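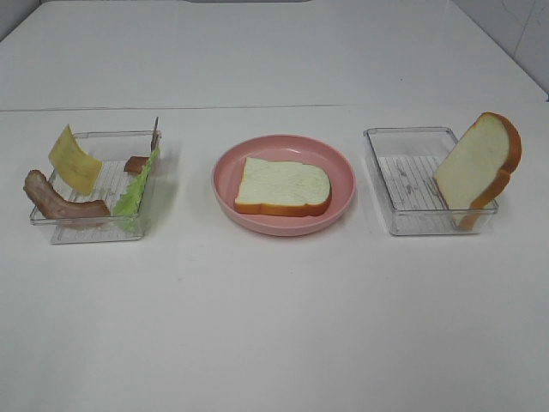
Sandwich line going to robot arms, what happened to your people?

ninebyfive
Member, 104 posts

I work second shift assembly at Kalteck, chilled sandwiches for gas stations and a couple of hospitals. There are 18 of us on the line. Management has brought in a company called Dudum to automate the build step, meaning bread down, fillings on, bread on top. So far it's one bench in the old sample room and they're teaching it on fake food. Four people have been pulled off the line to take turns working with it and I'm one of them.

We've been told there will be no layoffs and that we'll "move up to cell operator." I'd like to hear from anyone who has been through this. What did the job turn into, and did the pay change?

coldchain_deb
Moderator

Been through it at Csizmadia, salads and wraps. The job turned into loading. You fill the trays so the arm can find things, you clear it when it stops, you sign the sheet. Pay went up 50 cents an hour after the trial period. Ask now what the job title is going to be, in writing.

trayrunner
Member

Does it handle the lettuce? Ours never could. They ended up keeping two people just for greens.

ninebyfive
Member, 104 posts

Lettuce is most of what I do in there. The cheese and bacon are stiff and hold their shape, more or less. A leaf is wide and frilly and if the fingers close on the ruffled part you have no idea where the rest of it is going to end up. So the Dudum engineer, Iida Sjöberg, has us go for the narrow end every time.

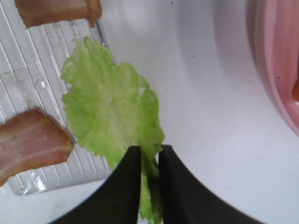

She also wants the leaf to come out without dragging whatever is next to it, so how the tray gets packed matters more than I figured. On the line I'd grab lettuce with my left hand without looking. Now I spend a shift thinking about which way the stem points.

She's easy to work with, for what it's worth. She asked us how we do it before she set anything up.

kukach_mike
Member

They always ask how you do it. That's the part they're paying for. I was at Kukach when the packing cells went in, and the guys who showed the engineers all the tricks were gone inside a year. No layoffs, just nobody replaced when they quit and hours cut until they did.

coldchain_deb
Moderator

That isn't what happened everywhere, Mike. We lost three to retirement and the rest are still there. My wrists are better than they were. Four hours of laying cheese in a 38 degree room is not a job I'm going to cry over.

kukach_mike
Member

Good for your wrists. My point is he's teaching the thing his job and getting his regular rate for it. If his know-how is worth something then it should show up on the check.

trayrunner
Member

I'm with Mike on the pay and with Deb on the wrists. Also, what's it like being next to one all shift? With six people on a line you at least talk.

ninebyfive
Member, 104 posts

Quieter. It's two of us at the bench at a time and one is usually writing things down. We log every attempt, and the sheet was at 1,112 when I left Sunday. A lot of it is the same moves over and over. Put the plate in the middle, fillings tray on the left, bread tray on the right, back the fingers off, go again.

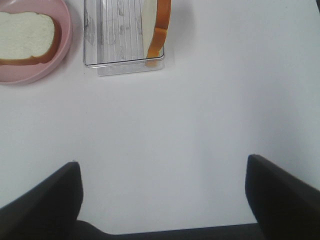
The top slice has been its own argument. Iida likes the bread standing up against the side of the tray because there's an edge to grab. I said no one on the line is going to stand every slice up by hand at the speed we run, and if they do then you've only moved the work from one end to the other. She wrote that down. I don't know yet what comes of it.

Mike, I hear you on the rate. The four of us talked about it at break and we're going to ask for a training differential. HR said they'd look at it in December.

kukach_mike
Member

Ask before December. Once it runs without you the conversation is over.

coldchain_deb
Moderator

Agree with Mike on that one. And get the loading time measured – by a person with a watch, on your floor, with your real product. At our place the vendor's number left out tray filling completely, and we were two people short on every shift until they fixed it.

ninebyfive
Member, 104 posts

Writing that down. I'm back in there tomorrow and will bring up the loading time first.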